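Stisden Waxed Canvas Tool Roll, 6 Pocket

Home / Shop / Rolls and Pouches / Tool Roll, 6 Pocket

Colors: Tobacco, Slate, Bottle Green
Usually leaves the shop in 5 working days

Okay, so the tool roll. This was the first thing I ever sewed that a stranger paid me for, and it's still the thing I get the most mail about, so I've rewritten this page to answer what people keep asking. It got long. If you just want the sizes, scroll down, I won't be hurt.

The roll started as a favor for Decha Sriwong, who fixes bicycles two doors down from me on Alvarado and who had been carrying his wrenches around in a bread bag. A bread bag! He wanted something that would lie flat on the counter, hold the six wrenches he reaches for all day, and roll up small enough to go in a pannier. I made him one out of a leftover piece of canvas from an awning job. The stitching wandered all over the place and the tie was a bootlace. He still has it and he won't let me replace it, and I've offered more than once.

The one you can buy is a lot better than that one. I've changed the pattern five times. The pockets are deeper, the flap is longer, and I moved the strap over to the side after Vasiliki Karras (she does all my cutting, and she is left-handed, and she has opinions) pointed out that the old one was annoying for anybody who rolls from the other direction. Now it rolls either way. I'd love to say I planned that.

What it's made of

The outside is a heavy waxed cotton canvas I buy by the bolt from Clerar. It's stiff when it's new. Some people write to me in the first week worried about how stiff it is, and I always tell them to roll and unroll it a few times while they're watching TV. It loosens up. The creases go pale and then they stay pale, and if you don't like that look you should probably get the Slate, where it shows the least. On the Tobacco it shows a lot, and that's the one I carry myself.

The pockets are the same canvas, one layer, sewn down with bonded nylon thread. Every pocket mouth has a bar tack on each side. I used to do only the outer ones, and then the inner ones started popping on people who stuff two screwdrivers in one slot (you know who you are), so now they all get it.

The strap is bridle leather with a plain brass stud. No snaps, no magnets. I tried magnets for a while and they picked up filings and got crunchy.

Why a roll and not a box
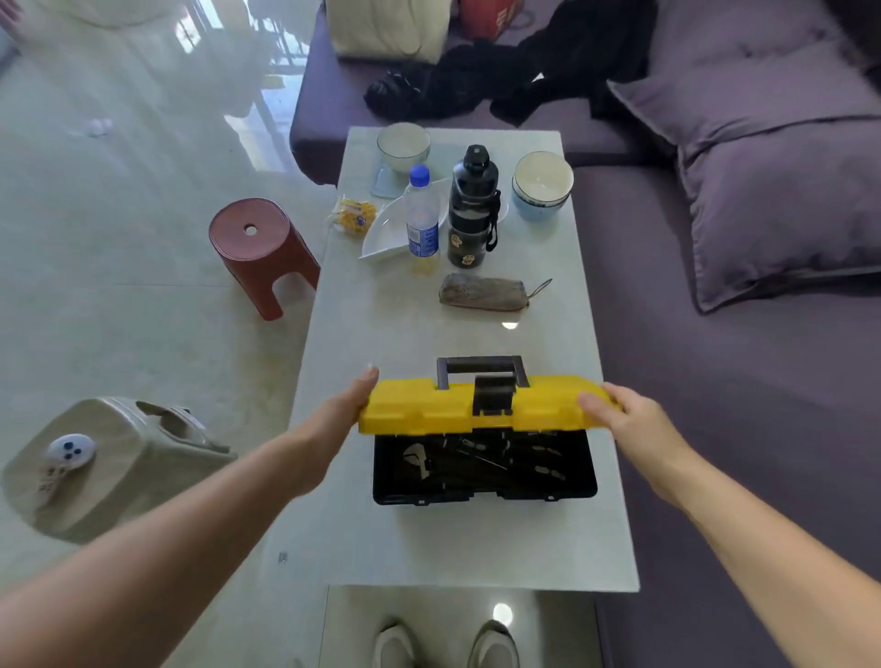
I get this one a lot, usually from somebody who already owns a perfectly good box and wants me to talk them into something. I don't really want to talk anybody out of their box! I have three. The trouble I have with them is only ever the bottom. You take a yellow plastic lid like that one in both hands, tip it up, and there are all your metal tools down in the dark of a black tray, and the small one you want has gone under the rest. So what I do now, and what a lot of customers tell me they do, is keep the box for the big stuff and put the roll in on top of it. Hammer, pliers and pry bar go loose in the bottom. The little drivers, the picks, the good chisel, those go in the roll, and the roll comes out first.

It fits in most mid-size boxes lying down. If yours has a lift-out tray it may be a squeeze, so measure before you order. I'd rather answer a question by email than take a return.

It's also quieter in the car. I drive a little hatchback with no cover over the trunk, and the rattling used to make me crazy on the way to markets. Canvas doesn't rattle.

What fits in the pockets

The four middle pockets are all the same width and take a regular screwdriver, a combination wrench up to the middle sizes, a marking knife, a bench chisel, that kind of thing. The two end pockets are wider. Decha keeps his tire levers in one. I keep a small folding square in one and a stub of pencil in the other, and the pencil always works its way to the very bottom.

The flap folds down over the tops before you roll, and you really do need to fold it. I had one customer mail me photos of a roll that "kept dropping things" and the flap was tucked neatly behind the whole time. We had a good laugh about it and she's bought two more since.

Please don't put anything in it with an open edge. A chisel should have its guard on. Waxed canvas is tough but it's still cloth, and a sharp corner will find its way through sooner or later.

People use it for things that aren't tools, too. I know about paintbrushes, crochet hooks, and somebody's entire set of cake decorating tips. There's a fellow who keeps fly rods' worth of little bits in his and he asked me to make the pockets narrower, which I did, and you can ask for that too. Narrow pockets cost the same. They just add some time, because I have to set the guide on the machine differently.

Caring for it

Brush it off when it's dry. If something spills, wipe it with a cool damp cloth and let it hang. Don't put it in the washing machine, don't put it in the dryer, and please don't iron it (it happened, the wax went into the ironing board cover, and I felt terrible for her even though it was not my iron).

Once a year or so you can rewax it. I sell a small tin of the Privgate bar wax on the Care page, and any wax meant for canvas jackets will do fine. Rub it in along the folds, go over it with a hair dryer until it sinks in, and leave it overnight someplace you don't mind smelling like a candle. I do mine in February when the markets are dead and I need something to do with my hands.

The leather wants a tiny bit of conditioner now and then. Tiny! Too much and it goes floppy and the hole for the stud stretches.

Repairs

If the stitching fails, I fix it, and you pay postage one way. That goes for any roll with my label in it, whoever bought it first. I've had rolls come back that were picked up at yard sales and I was thrilled to see them. I don't charge for bar tacks. I do charge for a new strap, only what the leather costs me.

I can't patch over heavy grease. The thread won't take it and the needle hates it. If yours is really soaked, write to me first and we'll figure something out.

The numbers

Pockets: 6 (4 regular, 2 wide)
Canvas: waxed cotton, single layer pockets, folded top flap
Strap: bridle leather, brass stud
Thread: bonded nylon
Closes: rolls left or right
Label: woven, sewn inside the flap
Item number: 131

About the colors

They change a little from bolt to bolt. Bottle Green especially. The last bolt came in almost black and I had two people love it and one send it back, so if you're trying to match one you already own, tell me in the order notes and I'll hold a scrap up to the window and send you a picture before I cut anything.

I get asked for red all the time. I'd like a red one too! Clerar doesn't wax a red in this weight, and the one I tried from elsewhere rubbed off on my jeans, my table and the cat. I keep looking.

Ordering and waiting

I sew these in batches, in whatever color Vasiliki has cut that week, so if you see "usually leaves in 5 working days" that's for the three regular colors with regular pockets. Narrow pockets, initials on the strap, or anything else you dream up will take longer and I'll tell you how long before I take your money.

Initials are up to three letters, stamped by hand with a mallet. They're never perfectly level. If that's going to bother you, skip the initials.

We've made a little over 2000 of these now, counting the early ones with the bootlaces, and I still roll every one up and unroll it again before it goes in the mailer. If yours shows up with a faint crease already in it, that was me.

You might also like: Two Pocket Pencil Sleeve, Shop Apron (Short), Bar Wax Tin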